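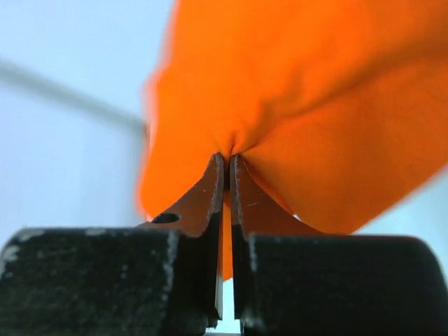

5. Cloth Pickup (Flerkerham Robotics Club, Student Guide)

Do this section after the finger check in Section 4. Teams work in pairs, one at the laptop and one at the arm.

1. Lay the practice cloth on the table and bunch up the middle by hand.

2. Open Givico and load task 2029. Wait for the status line to read READY.

3. Set grip force to 50. Do not go higher with thin fabric.

4. Jog the gripper down until the fingertips are on either side of the bunched part.

5. Press Close. The cloth should be pinched at the tips of the two metal plates, with the folds fanning out from that point.

6. Press Lift and keep your hand near the stop button until the arm comes to rest.

7. Save the run under your team name in the Bogale folder.

CAUTION: Keep fingers, sleeves and hair away from the plates. The inner edges are serrated.

CAUTION: Never pull on the cloth while the gripper is closed. Press Open first.

Note: A strip of cloth may hang down between the plates. The run still counts if the cloth stays up until the arm stops.

Note: If Givico shows error 3872, close the program, reseat the Zasteo cable and start again from step 2.

Revised 16 Jun 2019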